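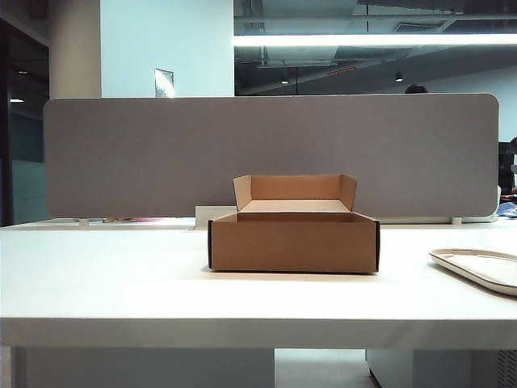 The open mailer and the oval tray on the desk.

I've moved the box planner in Gape off fixed waypoints. It now fits a plane to the raised lid and works out the approach from that. Over 30 replays of old logs, planning time dropped to 56 ms — good enough for me. Pale tray against white desk is still hard for the segmenter, so I raised the depth weight and left color alone.

The wrist view gets its own config file now. 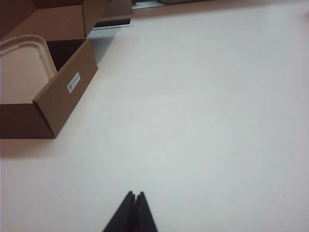 Next up

Port the lid fit to Ramine and clean up the log viewer.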